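The Bucket Comes Back
In praise of the hand wash, and the little chair that saves your knees

By Branwen Watkins
5/18/24

I did my first proper hand wash in February, in a rented unit in Prullent with no laundry, no balcony and a landlord who answered texts once a fortnight. I had a bag of linen I'd paid too much for and a bucket I used for mopping. By the end of that evening I had sore knees, a wet hallway and the cleanest shirt I've ever owned. I have been boring people about it ever since!

So when this magazine asked for something on the quiet return of the washing bucket, I said yes before the editor had finished her sentence. I've spent the weeks since then poking around other people's entryways, back steps and bathrooms, and I can report that there are a lot more of us than I'd thought. The Stastenura neighbourhood laundry circle began as a swap table for pegs and soap ends. It now has 82 members, and they have opinions about everything - soaking times, water hardness, whether vinegar is a friend or a menace (I've heard both, at volume, in the same kitchen).

What they nearly all agree on is height. Put a bucket on the floor and you'll last ten minutes. Put it on something low and solid and you can sit in front of it for an hour with the radio going. Garden benches are too high, milk crates wobble. The favourite by a long way is a kid's plastic chair or stool, the sort that turns up on every nature strip at hard rubbish time. It doesn't mind getting splashed, it weighs next to nothing, and it puts the rim about level with your hands when you're on a low seat yourself.

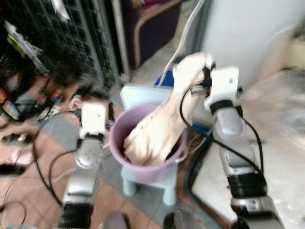 The lift is the part I love most. Wet cotton is astonishingly heavy, and the trick is to bring it up slowly and let the water do its own leaving. If you grab a big handful from the middle and haul, you stretch the seams and drench your feet. Take one end, draw it up out of the bucket until it hangs in a long rope, and wait. Then twist, gently, from the top down. With a towel you can be as rough as you like. With a knit, don't twist at all: press it against the side of the bucket with flat hands, then roll it in something dry.

I learned the rope method from a retired hotel laundress in Usier who used to get through 436 pillowcases on a busy changeover. She had machines for the washing, of course, but she did the stained ones herself at the end of the shift, and she still does her own smalls by hand every night. Her basin is older than I am. She let me have a go and then took the pillowcase off me, quite kindly, and did it again.

Choosing a bucket

You can spend silly money here and there's no need. I've seen an enamelled tub for sale at 775 dollars, and it was gorgeous, and it would have taken two people to empty. Plastic is grand. Look for a smooth rim, because you'll be dragging fabric over it all day and any rough moulding will catch. A slight taper helps with tipping. Pale colours are handy too - you can see when the rinse water has stopped clouding. Lilac and lavender seem to be everywhere this year, and I'm all for it. A bit of colour cheers up a chore.

Size matters less than people say. A bucket that holds one pair of jeans or three shirts is plenty for one go, and anything larger gets awkward once it's full. If you're washing for a family, have two smaller ones going, one for suds and one for rinsing.

As for soap, use half of what you think. Most of the misery of hand washing is rinsing out soap that never had to be there. I grate a plain bar into a jar of hot water and let it go to jelly overnight, and a tablespoon of that does a bucket.

Straps, cords and other fiddly bits

The washing machine has made us lazy about hardware. Bag straps, drawstrings, belts sewn into dresses: we zip them into a mesh pouch and hope. In a basin you can treat them separately, and they'll last years longer for it. Dark straps on pale fabric are the ones to watch. I test mine with a damp white hanky first, and if any colour comes off, the strap stays over the rim while the rest soaks.

Swish the body of the thing, squeeze it through, and leave the strap until the very end. A quick scrub with a nail brush, a rinse under the tap, done. Linings get the same care in reverse. Pull them right out and wash them first, while the water is fresh, and check the corners for grit.

Do it on tiles if you possibly can. Tiles forgive everything, and the best hand-wash spots I visited were all on them, in those in-between parts of a home where the shoes pile up and the kids' bikes get parked. There's company there as well. Someone is always coming in or going out, and you get the news while you rinse.

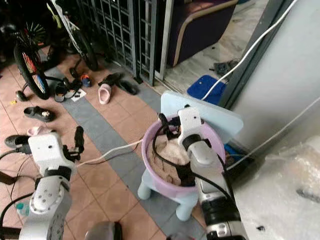 Drying without a line

Ezeani, a block of flats up the hill from me, has almost 3000 residents and one shared drying yard, so people there have become very good at making do. Their best tip is the towel roll. Lay the garment flat on a dry towel, roll the two up together like a Swiss roll, and kneel on it. You'll be amazed at what comes out.

After that, hang shirts from the hem, lay knits on a rack, and turn everything once before bed. Prop the bucket upside down with its edge on the chair so air gets in under it. Mine was still damp this morning because I forgot, and I've got two more jumpers to do tonight.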